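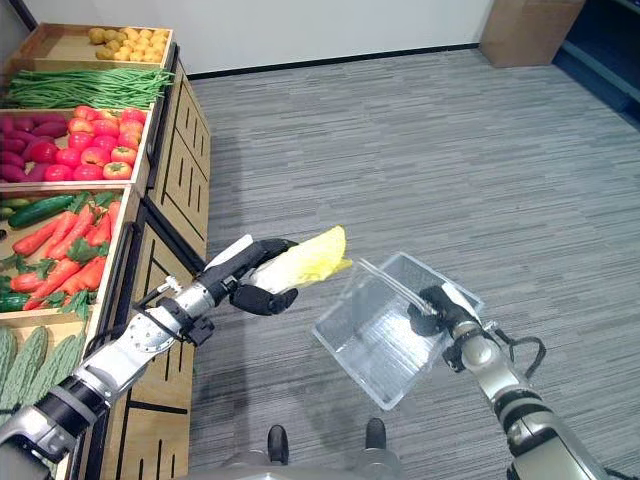
Re: [Clatero] Which veg goes on which step?

From: Ilgın Akyol
Date: March 28, 2020
To: Clatero list (small shops and market stalls)

Hello all, and hello Panyasiri, lovely to see a new name on here!

I've been meaning to write something up about stepped stands since October, when we had that long thread about apples rolling off things, and then of course I never did. So your message has given me a shove. I'll answer in between your bits, and sorry in advance, I do go on.

> Hi everyone, new to the list. We've taken over the veg side of a small
> grocer's and there is a stepped wooden stand that came with the place.
> Four or five levels, shallow crates, gaps in the fronts. The previous
> people just seem to have tipped things in wherever there was room. Is
> there a proper order for what goes where? I've been moving everything
> every morning and it never looks right.

There isn't a proper order, or if there is I've never met it, and people on this list will argue with you about it until bedtime. What I can tell you is what I do with mine, which sounds like a cousin of yours. Pale wood, darker edging, shallow crates going up in steps, and those slatted fronts with the slots cut in, some straight up and down and some on a slant. Mine came by way of Skultico, secondhand, and took two of us to get through the door.

Small yellow potatoes go right at the top. I know this is the bit that makes people cross! Everybody says heavy things at the bottom, and for big sacks of baking potatoes I'd agree with you. But the little ones don't need much of a heap to look generous, and they can be pushed up to one side of the crate in a pile and they'll stay there. They also happen to be the thing nearly everyone comes in for, so people's eyes go up the whole stand and they see the rest on the way.

Green beans just below. I lay them lengthways, all in the same direction, one long bundle running across, and I let the ends stick out past the crate at the side if they want to. A tangle of beans in a box looks like something you've swept up. Laid flat in a bundle they look as though they were picked for somebody. It's a two minute job if you do it by the handful, and a half hour job if you start straightening each one, so don't start.

> The tomatoes are my main headache. They look great at eight and by
> lunch they're all over the place, and I think the colour is wrong next
> to the peppers.

I'd get them away from the peppers, yes. Two shiny reds side by side and you can't see either of them. Mine go next to the sweet potatoes, on the step under the beans. That purply red skin is dull and a bit earthy and it makes the tomatoes look twice as bright. The sweet potatoes I lay side by side in a row, long ways on, like loaves. The tomatoes I pack tight with the little green stems upwards. Packing them tight is most of your answer about lunchtime, I think. If there's a gap, someone picks one up, it rolls, they pick up another, and so on. If they're snug, people take one and the others stay put.

And don't pull out the ones with a bit of orange or yellow up by the shoulder! I used to, and then a customer asked me where "the real ones" had gone. They eat perfectly well and they stop the crate looking like a box of snooker balls.

> Carrots with tops or without? My partner says tops are a waste of space.

With, with, with. Your partner is right about the space and wrong about everything else. I give the carrots the big crate low down and I don't arrange them at all. Roots pointing every which way, leafy tops tucked in among them, a great mass of orange. It's the only crate on the stand I'd call messy and it's the one people stop at. I lay a dark green cucumber across the top corner on the diagonal, partly because the cucumbers need somewhere to live and partly for the colour. Orange and dark green next to each other, you can't go wrong.

(The tops do go floppy, I grant you. If they've gone really sad I twist them off and they go in the soup bag. Carrots keep better without them anyway, so I tell people to take them off as soon as they get home.)

> What about the odd things? We've got customers asking for bitter melon
> and Chinese leaf and I'd like to stock them, but I don't know where they
> go and I'm worried nobody else will know what they are.

Oh, do stock them. I keep the bitter melons in the bottom corner and I stand them up. Lying down they look like cucumbers that have had a bad night, whereas standing, the light catches all the ridges and warts and people come over and ask. And they're such a nice soft green! Half the people who ask will never buy one, that's fine, they've had a nice chat and bought some carrots. The ones who do know them will find them wherever you put them, believe me. My Bernthorpe regulars would find them if I hid them in the freezer.

Chinese leaf, or napa, or whatever your lot call it (we have had THAT thread, please let's not have it again), is harder on a stepped stand. A whole head is bulky and it wants to roll forward. I've started keeping loose leaves to hand as well, in a clear plastic tub, a plain rectangular one. The frilly pale yellow end with the white rib is much the prettiest bit and it's hidden when the head's closed up. One leaf on its own tells people more than any label. Several people have asked me whether they can eat it raw, which they never asked about the whole heads, and yes you can, sliced thin with a bit of salt and lemon. The clear tub matters, by the way. I had them in a white ice cream tub for ages and they just looked like leftovers.

> Last thing: do you line the crates? Bits keep falling through the slots.

I did line them, with brown paper, and I've gone off it. It hides the slots, and the slots let the air round, and damp paper under potatoes is horrid. I now just knock the crates out when I close up and go round with the brush. If you're on carpet like me (grey, worst decision I ever made, shows every crumb of soil) then put a mat down in front. If you've got tiles, lucky you. Small beans will go through the wider gaps at the front if you stand them on end, so that's another vote for laying them flat.

A few odds and ends while I've got you:

Don't fill every step to the same height. I did this for the whole first year and it looked like a filing cabinet.

Let a thing or two poke out. There's generally a cucumber end showing below the carrots on mine, over on the far left, and I used to tuck it back every time I passed. I've stopped. It looks fine.

Prices on little cards clipped to the dark edging, never stuck on the pale wood. I have glue marks on another crate from the previous owner's stickers that I've tried to shift with vinegar, with oil and with swearing.

Wipe the wood with a barely damp cloth, then leave it alone. Anyone who tells you to oil it can come and explain that to my tomatoes.

And pick one day to rearrange, and leave it be for the rest of the week. I think that's what's getting you down, moving it all every morning. Your customers learn where things are quicker than you'd think and then they get quite put out when the potatoes have moved. I top up from the back, bring the older ones forward, and that's my lot until the next big sort out.

What I still haven't solved is onions. They shed skins down onto whatever is below them, so the obvious place is the bottom, and then you've got nowhere for the carrots. At the moment they hang in nets of 12 by the till and I'm not in love with it. If anyone has onions on a stepped stand and is happy, please tell me how, and what's underneath them.

Also, does anyone have a spare crate from the same range as mine? One of the slats has split near the end and I'd sooner swap the whole thing than glue it. I can go to 30 pounds, and I'll collect if it's anywhere near Bernthorpe once we can all get about again.

Right, I've got beans to do.

Ilgın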